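Cudcombe Everyday Plates, Six Months In

Posted Sep 13, 2025

I bought these plates back in April after the last of my old stoneware set gave up, and I've been meaning to write something about them ever since. They're the Cudcombe Everyday plates, the plain round ones in soft colors, and I picked the mixed pack so I'd get a few different blues and greens in one box. We use them mostly for breakfast and sandwiches. They've had a lot of toast on them at this point.

First thing, the colors. I was a little nervous because the website made them look brighter than I wanted, almost like kids' party plates. In person they're much quieter than that. The green is more of a pale teal, and it changes a bit depending on the light in my kitchen (which faces north, so everything looks a little gray until noon). The light blue is my favorite and the one I always reach for when it's just me eating. My husband says he can't tell the two apart before coffee, so take that however you like.

Size was the other thing I worried about. I wanted something big enough for a real sandwich but small enough to stack in the narrow cabinet over the dishwasher. The listing says 10 inches for the big one, but I bought the smaller size, and I'm glad I did. A big square slice of sandwich bread pretty much takes over the whole plate — if you cut your sandwich in half and spread it out with chips, you'll want the larger one. For a slice with butter and jam it's just right, and the raised rim keeps most of the crumbs where they belong.

Now the stuff I don't love. They show everything. Any little speck or smudge stands out on that flat pale middle, especially on the light blue, and I end up giving them a quick wipe before I set the table for company. I had a set from Zanen before this with a speckled glaze, and those hid a multitude of sins. If you're fussy about spots, go for a darker color or a pattern.
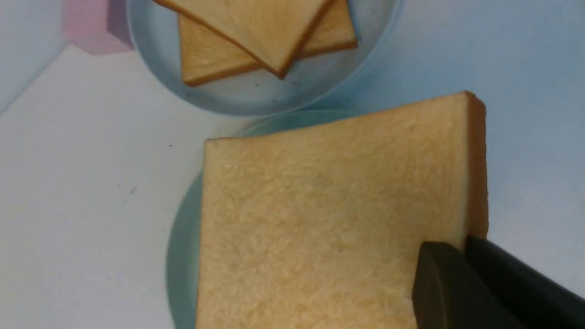 Plain white bread on the teal, with the light blue one behind it.

Washing up has been easy. I run mine on the normal cycle, top rack when there's room, and I haven't lost one yet. They do slide around some when they're stacked, so I put a folded paper towel between every couple of them. I also looked at the Trirkulov plates, which have a nicer edge, but I couldn't see paying that much for something that's going to hold grilled cheese.

Shipping took longer than promised and one box corner was crushed, but the plates inside were fine. Customer service answered my email the next morning, which I appreciated!

Would I buy them again? Yes, and I'm already thinking about adding a couple of the matching bowls. I'd just get the big plates and the small ones together next time, so I'm not balancing a sandwich and a pickle on the same little circle.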